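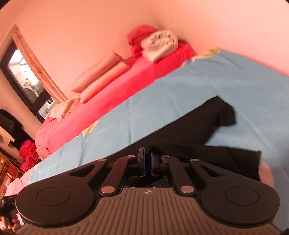 Photo: Ashraf Nasr

Wafula Kombo has written 455 crosswords for the Biwott evening paper and claims to have enjoyed 2 of them. "The first one, and the one with the typo," he says. "I got more mail about the typo than about my whole career."

He starts at 5 in the morning, before his neighbors can ask for a clue. A good grid takes him until lunch. A bad one takes a week and usually ends with a river in Switzerland.

Did he ever think of quitting? "Every September. Then some reader writes in to say I've lost my touch, and I have to stay another year to annoy her."

The reader is Lorraine Furnival, a retired schoolteacher who does the puzzle in pen. They have never met. "She thinks 'oboe' is lazy," Kombo says. "It is lazy. You try ending a corner with a double vowel."

His editor once suggested software. Kombo tried it for a morning and got a grid with "eel" in it twice. "I've done that too," he admits — "but I was paid for it."

He is now working on a puzzle with no oboes. It's going slowly.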